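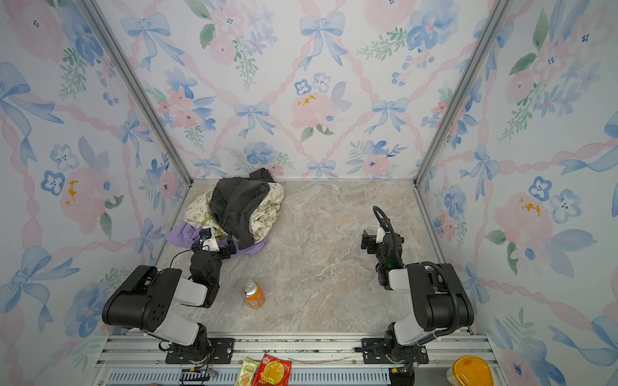 March, workshop book, started 4 pm with the kettle on

Back to the Skolline spring reverb today, and I'm glad I gave it a whole afternoon, as it's a lovely old thing and deserves better than being poked at between other jobs. The hum we've all been grumbling about on the Momthorpe organ tapes is in the tank itself. I swapped the Hernau preamp in and out twice and it made no difference whatsoever.

Lifted the earth at the output end and the hum dropped right down - still a little there at 115 Hz, an odd place for it, and I'd like somebody else's ears on that before I start blaming the motor in the tape machine. Radomír Pešek reckons it's the transport. He may well be right, he usually is with anything that spins.

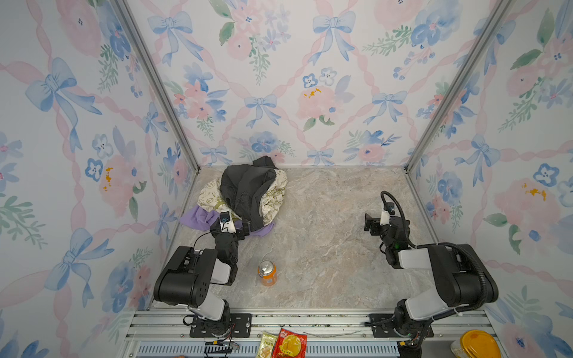
Then I ran the slow fugue through it, the one with the long pedal note, and oh, what a colour it puts on the upper voices! Rolled everything off below 400 Hz on the send so the pedals stay dry, and left the return at 20 per cent. Any more than that and the entries smear into each other, and you lose the whole point of the piece. Take 29 is the keeper for now (please don't tape over it).

Still to do: clean the input pot, which crackles near the top of its travel, and ring Saraç about a replacement spring. I'd also like to try the harpsichord tracks the same way, although I suspect they'll be far too bright for it.

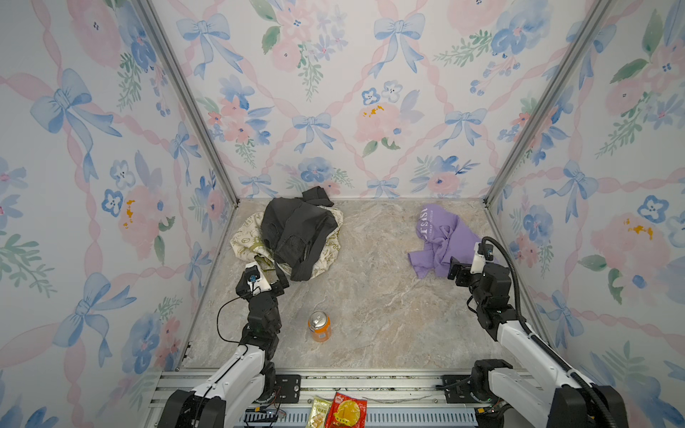

Floral walls, marbled floor.

Left the tank on the shelf with its transit screws in, so undo those first.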